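Forum > Reading Room > Translated fiction

Is the Sosska translation worth reading before the new one comes out?

4 min read

marginalia_pete
I picked up a used copy of The Salt Ledger by Vivek Kaushik last month, the old Sosska Press edition. Now I see Stondwood is bringing out a new translation in June by Bhupendra Jaiswal. I'm 20 pages in and the English is stiff. People say "I shall depart presently" when they're going out for bread. Should I stop and wait, or is the book like that in the original too?

orla_reads
Wait. I tried the Sosska one twice and quit both times in the part where the brothers divide the shop. You can't tell who is talking. I read the sample chapter of the Jaiswal on the Stondwood site and followed it with no trouble.

Tomasz K
I disagree. The brothers are supposed to be hard to tell apart in that section. They talk over each other and finish each other's complaints. If the new version makes it easy to follow, then something has been changed. I'd want to know what before calling it better.

orla_reads
He added line breaks and a few names. I don't think that ruins a novel.

Tomasz K
It's a different page, though. Kaushik wrote those conversations as solid blocks with no breaks. The Sosska translator kept the blocks. You can dislike the vocabulary (I do too, "presently" is awful) and still give credit for that.

marginalia_pete
Do either of you read the original?

Tomasz K
Slowly, with a dictionary. I've done the first 8 chapters that way. The brothers' speech is plain, a bit rude. Nobody shall depart presently.

hallway_light
I read it in the original when I was in school. Both of you are partly right. The dialogue is run together and it is also very casual, so you recognize the speaker by how he swears. The younger brother has two or three expressions he uses all the time. The Sosska edition cleaned those up, and once they're gone there's no way to know who is speaking. So the blocks stayed and the clues went.

orla_reads
That explains why I was lost.

dmercer
Does the new one have the trial chapter? My Sosska copy goes from the fire straight to the mother's letter. I heard there was a chapter cut, and I've never seen a straight answer.

hallway_light
The trial is in the original, chapter 12. It's short. The Sosska edition left it out and didn't say so. I don't know about Stondwood.

Tomasz K
The sample's contents page lists it. That is a good reason to buy the new one, I admit.

marginalia_pete
Is it important to the plot?

hallway_light
The plot works without it. The letter reads differently if you've had the trial first. You know who she is protecting when she writes that the door was locked.

dmercer
Great, thanks for the spoiler.

hallway_light
Sorry. It's on the back cover of the original.

orla_reads
Our group did the Sosska version a while back, and half the talk was about the dinner after the funeral, when Agarwal the lawyer sits down in the father's place and starts eating. I thought it was the best scene in the book in either version. Everyone brought a dish from the novel. The lentils were good, the pickle was too much for most of us. 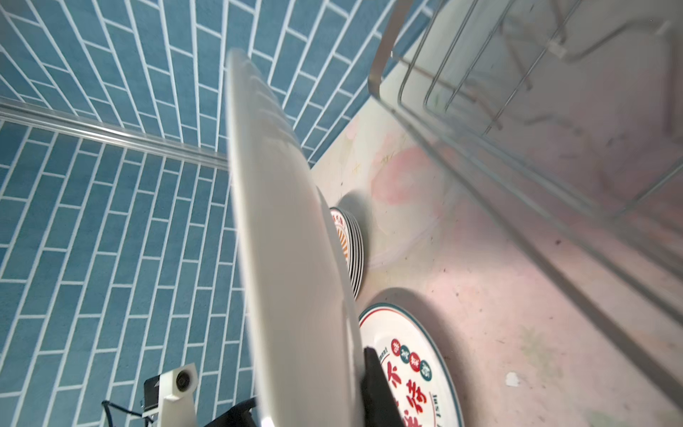 A white plate, edge-on.

Tomasz K
I found that dinner overdone. Three pages of food and then one line about the will. Kaushik does it again at the wedding.

orla_reads
The food is how you find out who has money. The mother serves Agarwal before her own sons.

Tomasz K
I noticed. I noticed at the wedding too, and at the picnic.

kestrelbooks
Coming in from the bookstore side. We have the Stondwood on order and it's paperback only for now. The Sosska is out of print but still turns up used. If you own it, I'd keep it, it has the glossary and the map of Sakberg and the new one has neither as far as I've been told.

dmercer
The map is wrong anyway. It puts the station on the wrong side of the river.

kestrelbooks
I didn't know that. Still a nice map.

marginalia_pete
OK. I think I'll stop at the end of part 2 and switch over when the new one is out. I want the swearing. I'll hang on to this copy for the glossary.

Tomasz K
Read the shop scene in both if you can. I'd like to hear what you think of the line breaks.

marginalia_pete
Will do. I'll post in this thread.

Related threads
Translators' notes: front of the book or back?
Cut chapters you only found out about later
Family novels set in one house
Used copies with someone else's notes in them
What is your book group reading next?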